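Gripper Trials, Snack Table Set

Data card and notes, first posted 27 April 2019

What's in it

Side-by-side trials of two parallel grippers, the Herkska and the Trinduva, on the kind of packaged goods you'd find at a checkout counter. Same arm, same controller, same table, 122 grasps in all. We had a great time collecting these and we think the failures are at least as interesting as the wins, so every one of them is in there.

Each record holds:

- the wrist camera video
- finger opening and motor current, logged by the Plamell controller
- the item, the approach angle, and a result label (held, slipped, missed, knocked)

Why these items

Boxes are easy until they lean. Candy bars are flat and slick, with crimped ends that fold if you come in from the wrong side. Small round cups want a straight-down approach and very little squeeze, and cans lying in a holder leave hardly any room for a fat fingertip. Put all of that on clear acrylic shelves and you also get a lovely mess for the depth camera, which likes to report the table under the shelf as if the shelf weren't there. If you only have time to try your code on one part of the set, try it on the shelves!
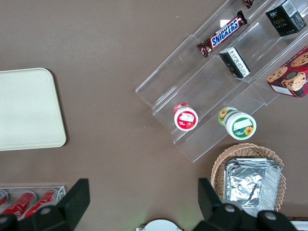 Rostami, who ran an early copy of the set on a different arm, reported back that the fingertips matter far more than the motor, and that swapping the hard tips for soft pads did more for the candy bars than a week of tuning. We went back and tried it on the Trinduva, and yes, the pads help a lot on wrappers. They hurt on the cans, where the extra thickness makes the fingers bump the neighbor on the way in. Both versions are labeled in the files (tips: hard, tips: soft).

How the two compare so far

The Herkska closes faster and has the wider opening, so boxes are its thing. The Trinduva is slower but gentler at the end of its travel, and we like it much better on cups with peel-off lids. Each item got 3 tries per approach angle before we moved on.

Known problems

- Current readings on the Herkska drift as the motor warms up. Zero them at the start of each run.
- Video and controller logs can be 2 video frames apart. The sync script fixes most of it.
- "Slipped" and "missed" were judged by eye, and a few could go either way.

Comments

gantrygal: Love that the misses are included. Any chance of a suction cup run on the same shelves?

bolt_and_nut: The sync script choked on my machine until I removed the spaces from the folder name. Fine after that.

pollux7: Soft tips on the cups worked for me too, but I had to drop the closing force a lot.

Contact: use the project message form | © 2019 Gripper Trials | Back to top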